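关于我们

Trutska 社区口述史小组，设在 Lougher 老街区。最早就是 Siwan Nicholas 和邻居 Brenda Dawber 两个人，拿一支录音笔挨家敲门，请老住户讲讲这条街怎么来的，谁家先搬来，为什么有人管它叫“上边”，有人叫“老场”。两种叫法都对，我们都记。

现在做的事：
录音、整理、抄写。目前存有191段访谈，长短不一，有的还没来的及校对。
给本地学校开课，讲家谱和地名，每年11月一期，每期5次。
帮搬走的人家找老邻居。这个慢，请多等等。
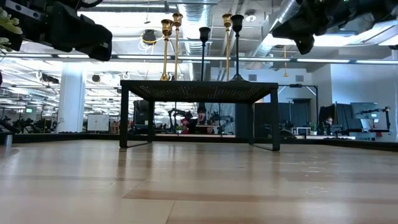

黑色矮桌上的一排烛台

Elínborg Holst 管档案，Berwyn Howells 管录音设备和网站（网站慢，知道，在弄）。Elin Cadwaladr 负责和 Clundevum 那边的街坊联系，那边是后来分出去的新区，很多家庭两头都有亲戚，所以访谈也两边都作。

不收费。受访人随时可以要求撤回录音，不用说理由。抄写稿先给本人看过再入档，名字用不用真名，本人定。

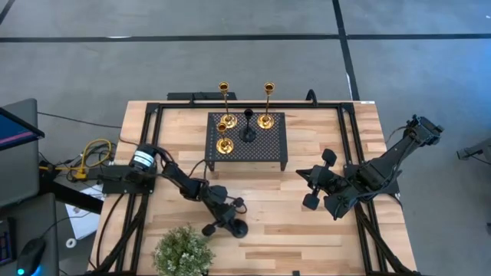

木台面上的金色和黑色烛台

想讲自己家的事，或者手里有老照片、旧信、门牌的，都欢迎。原件我们不留，扫完当天还。会讲老话的尤其欢迎，抄写那边一直缺人。

来信请写：Lougher 邮政信箱2636号，Trutska 小组收。信封上注明“访谈”或“抄写”，不然容易放错。

本页更新：2018年2月26日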